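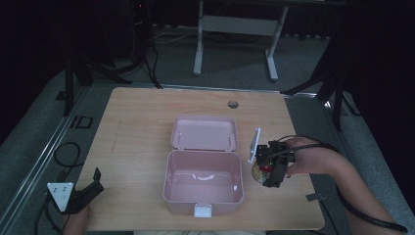 *The Vulteck pair on the small table, pink box open, with the right-hand gripper at the gold-coloured disc.*

## Vulteck hand-held gripper kit, two-hand version

I put this kit together at the Flarport shared workshop over a few evenings in September and have been using it since. We wanted a pair of grippers a person can hold and work by hand, so we could record ordinary two-handed jobs for the arm Filipa Garcia is building. I paid full price for it through Sampaio, who also sold me the spare cables.

### Assembly

Allow a full evening for each gripper. The parts come bagged by hand, left and right, and the bags are labelled properly. The manual is less good. Step 20 has you close the housing before the wiring is routed, and you find out a page later that the lead should have gone under the finger carriage first. I had to open the first one up again. On the second I ran the wiring before touching the housing screws and it went together without any trouble.

The screws are small and go straight into plastic. Use a hand driver and stop when they seat. Martim Vieira used the cordless on one and stripped the hole, and we fixed it with a slightly longer screw from the workshop bins. Vulteck includes two spare screws, which is mean for a kit at this price.

Fitting the marker plates is quick, but they need to be dead firm. Ours had a bit of rock in them until I added a thin washer under each mount. If a plate moves against the gripper, the tracking is rubbish and you may as well not have recorded anything.

### In use

The jaws are smooth to open and close and I can work them for a long session without my hand cramping. Horácio Moreira has bigger hands than me and finds the grip tight. There is no adjustment for it.

Our standard test is the pink plastic box. It has a hinged lid and a latch at the front, and we practise putting things in it, shutting it and opening it again. Putting things in is easy. The latch is where you learn what the kit can and can't do. The fingertips are too wide to get under the clasp cleanly, so you end up steadying the box with the left gripper and nudging with a corner of the right. With practice I got it to go most times. A narrower fingertip would be worth paying extra for, and Vulteck doesn't sell one.

The disc is harder. It's shiny, and it slides when you try to pick it up flat off the tabletop. I get on better bringing it to the edge of the table and taking it from there. Tilting it into the box is then simple enough, as long as you keep your wrist low.

The coiled cable on the right gripper is a good idea. It stretches with your arm and mostly stays out of the work. The lead on the left likes to end up on the carpet, and I have stood on it more than once. I now check where it is before I start a run. A couple of hook-and-loop straps would have cost them cents.

The indicator light is small but bright enough to see while you're working. Green means it's connected. I'd have liked a beep as well when the connection drops, as I did 20 runs one night and the last few were no good.

### Software

We use Vekbridge for the recording and the two talk to each other well enough. Setup was painless on Barrett Mbeki's laptop and a pain on mine, where I had to swap the USB hub before it would see both grippers. Calibration needs repeating every time the tripods get bumped. In a shared space that is often, so mark their feet with tape on the floor.

### Good

- Parts well sorted and nothing missing
- Comfortable for average hands
- Coiled cable keeps clear of the job
- Easy to take apart when something needs fixing

### Not so good

- Manual has the wiring in the wrong order
- Fingertips too wide for small latches
- No grip adjustment
- Left lead gets underfoot

### Rating

3 out of 5. I'd buy it again at a lower price, or at the same price with a corrected manual and a second set of fingertips. I've emailed Vulteck about the wiring step and will update the review if they change it.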